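Bowl sorting

Bowl sorting is a tabletop activity in which a mixed group of small household objects and toys is laid out on a plain cloth around a bowl, then put into the bowl or taken out of it according to a rule. It is used in preschools, in homes and in some aged-care day programs. It is also known as cloth-and-bowl, tip-out or, in older Australian kindergarten handbooks, table gathering.
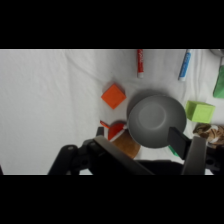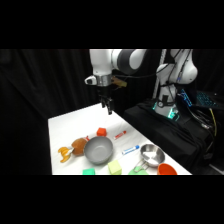

Grey bowl and small objects on a white cloth

Equipment

The activity needs a cloth, at least one open container and a collection of loose objects. The cloth is usually a flat bedsheet or an offcut of one, folded to suit the table. White and cream are the usual colours. Patterned cloths are avoided in most written guides, although many families use whatever tablecloth is already down. Creases are not normally ironed out, and a few shallow folds help to keep round objects from rolling.

The bowl is wide and low, with a rim that a child can reach over while seated. Grey, white and other quiet colours are common, so that the container is not mistaken for one of the things to be sorted. Melamine, enamel and stoneware are all in use. A second container, often a saucepan or a camp pot with a wire handle, is added for older children and allows sorting into two groups. Lids are left off.

Objects are chosen for variety of shape and feel. A typical set includes:

Cubes in plain bright colours
Capped markers
A cup
Soft toys in the form of fruit or bread
One or two items from the kitchen drawer

Plush food is a later addition. Early sets relied on real fruit — lemons and small apples in particular — which had to be replaced each week.

History

The activity has no single origin. Tipping a basket of odds and ends onto a sheet was an ordinary way of occupying children on wash day, and versions of it are described in household manuals well before it had a name. The present form is generally traced to a handbook written by Harish Mudaliar for the Menley Kindergarten Association, which set out 47 table activities that could be run with things already in the building. Bowl sorting was number 21. The first printing ran to 200 copies and was given away to member centres.

Mudaliar's instructions were brief. The adult spread the cloth, put the bowl down first and placed the objects around it "in no order a child could guess". No object was to touch another. The child was then told a rule, such as "everything that is soft", and left to get on with it.

A revised handbook appeared in 2000 with a longer chapter on the activity, including the two-container version and a section on packing away. This edition was adopted by several family day care networks, and most current descriptions follow it closely.

Method

The objects are set out before the child comes to the table. They are spaced with gaps wide enough for a hand, and the bowl is placed near the middle or slightly toward the child. Long objects such as markers are laid at different angles. Cubes may be turned so that a corner faces the child, which makes them a little harder to pick up cleanly with the fingertips.

One rule is given at a time. Rules based on colour are the easiest and are usually given first. Rules based on shape, texture or use come later. An object that could satisfy two rules is deliberately included in most sets; an orange cup and an orange cube, for example, belong together by colour and apart by use. Markers serve the same purpose when the cap and the barrel are different colours. The adult does not correct the result, but may ask how a particular object came to be in the bowl.

The bowl is emptied between rounds. In the Menley version the child returns each object to the cloth by hand. In the Lekel version, named after the toy library where it was first used, the bowl is tipped out and the objects are left where they fall.

Sessions are short. The 2000 handbook recommends stopping while there are still objects on the cloth if the child has lost interest.

Commercial sets

Packaged sets have been sold by Skamer and by Jaiswal, both suppliers of classroom materials. The Skamer set came with a printed cloth showing an outline for every object, a feature dropped from later boxes after complaints that it turned the activity into a puzzle. Jaiswal sold the bowl and cloth without any objects. Centres that bought either set tended to mix in their own things within a term.

Packing away

Packing away is treated as part of the activity. Soft items go in first, then cubes, then anything with a cap, with the cup upside down on top. The cloth is gathered by its corners, shaken outdoors and folded over the bowl as a cover. Markers are checked to see that their caps are on firmly — dried-out pens and stained cloths are the two most common reasons for replacing parts of a set.

Small parts and button batteries are excluded from sets used with children under three. Cubes should be too large to fit in a child's mouth, and kitchen items are checked for sharp edges and loose handles.

See also

Kim's game
Treasure basket
Loose parts play
Toy library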